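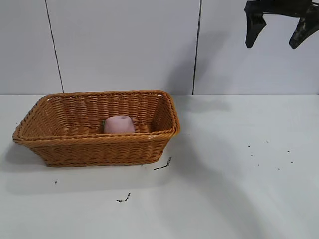

Why does my Plustau order confirmation arrive six times?

The shop resends it whenever the mail server takes too long to answer. Turn off "Retry on delay" under Notifications and save.

Posted in February by Baldursdóttir
Filed under: Help Desk > Email & Alerts

Ticket 862 — status: open, then closed, then open

Customer at Urnden placed one order and got 6 emails. Replied to all of them, politely.

9:40 a.m. Cleared the mail queue. It held 200 messages, mostly apologies from us.

10:15 a.m. Blamed the Bidon plugin. Disabled it. Got a seventh email.

11:05 a.m. Found the retry box, checked by me last month. Unchecked it. Test order sent one email. Bidon is back on, with my regrets.

We use cookies to remember your settings. Accept | Manage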